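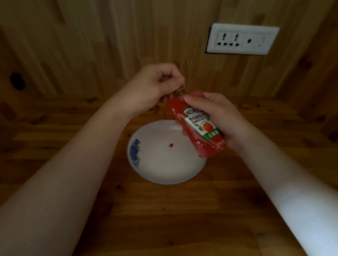
Fig. 7. Sauce portion by hand: bottle held over the bowl, both hands in use.

4.3 Sauce station: what stays with staff

The Stustano arm loads trays and moves bowls. It does not open, squeeze or judge ketchup, whatever the Brerkurby brochure told your manager. Plan your shift on that basis.

1. Set the arm to HOLD and wait for the steady amber light.
2. Hold the bottle over the bowl and ease the cap with your fingers.
3. Let out a small drop first. Check it before you go on.
4. Portion the bowl and press RELEASE.

Note: The counter on the panel logs bowls, and hand time is left out. In our trial at the Fehr canteen it showed 261 bowls a shift. Somkiat Paisan kept his own sheet and found 59 minutes of sauce work missing. Ask for that time to be added to the rota before you agree to lose a post.

4.4 Sachets

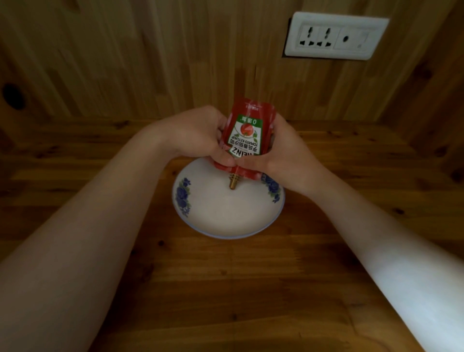 Fig. 8. Sachet turned upside down, torn corner lowered towards the brass-coloured nozzle.

1. Keep the arm on HOLD.
2. Turn the sachet so the torn corner points down.
3. Line it up with the nozzle using both hands – one hand tends to let it slip.
4. Squeeze from the top.

CAUTION: Never reach in on a moving arm to save a few seconds. The speed target is a sales figure.

Error 115 means the arm has waited too long for you. Clear it and carry on at your own pace. If it keeps coming back, Thiện Đồng at Illano can lengthen the wait, though he may need asking twice.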